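4. Preparar el puesto para la jornada de puertas abiertas

Antes de que suban las visitas conviene dedicar 25 minutos tranquilos a la pinza de mano Gomari, que agradece mucho un poco de mimo – y ustedes también lo agradecerán luego.

1. Cargue la batería la noche anterior.
2. Abra y cierre las mordazas varias veces, despacio, hasta notar un recorrido suave.
3. Limpie el marcador con un paño seco.
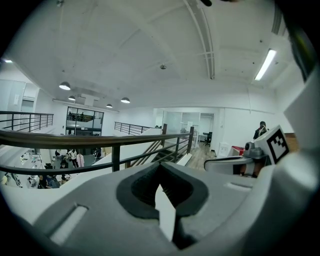
4. Reciba al grupo en la planta superior y deje que cada persona pruebe el peso de la pinza antes de grabar nada.
5. Inicie la demostración desde el menú Visita.

Nota: en Skakbridge solemos alargar el turno de preguntas, que suele ser lo más bonito de la mañana.

Precaución: no acerque los dedos a las mordazas ni pase la pinza por encima de la barandilla.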